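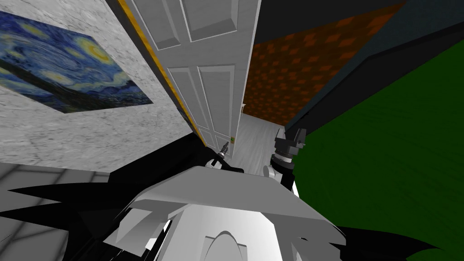

Render: room with a door, tilted view

Re: [oldhouse-heat] Drafts in the back room

Hi all,

Veikko Partanen wrote:
> Before you spend money on a bigger stove, go after the drafts. We had the
> little Kopecký going flat out all last winter and still wore coats at
> breakfast. I stuffed rope caulk in the window gaps and put a sweep on the
> back door, and we burned a lot less wood after that. Did you ever get a
> quote on the attic?

Yes, I got the quote, and I had to sit down! The guy from Grorevell wants 3000 for the attic alone, and that doesn't include moving all the junk we've got up there (my brother's drum kit, mostly). So the attic is waiting until spring and I'm doing the cheap stuff first, like you said.

I went with the Urkon foam strip for the doors. It's okay. The sticky side is great on bare wood and pretty bad on old gloss paint, so if you try it, wipe the frame down with rubbing alcohol and let it dry before you peel the backing. My first try came off in one long curl overnight and the cat had it. I also bought the thick one for the back door, which was a mistake - now I have to lean on it with my hip to get it to latch. The thinner one would have been plenty.

The back room is the big one, though. It's 451 square feet with one sad radiator, and whoever built it on in the seventies didn't put a thing under the floor. I crawled under there with a flashlight and it's just boards and spiders. Has anybody here insulated a floor from below, by themselves, lying on their back? Is it as miserable as it sounds? I could put around 250 toward it before the cold sets in, and I'd rather do half of it well than all of it badly.

Oh, and Veikko, which door sweep did you get? The brush kind or the rubber kind? The hardware store only has rubber and I'm worried it'll drag on the rug.

I still have 2 rolls of rope caulk left over if anyone near Grarkia wants them. I'm home most evenings after six, just write me off-list.

Dana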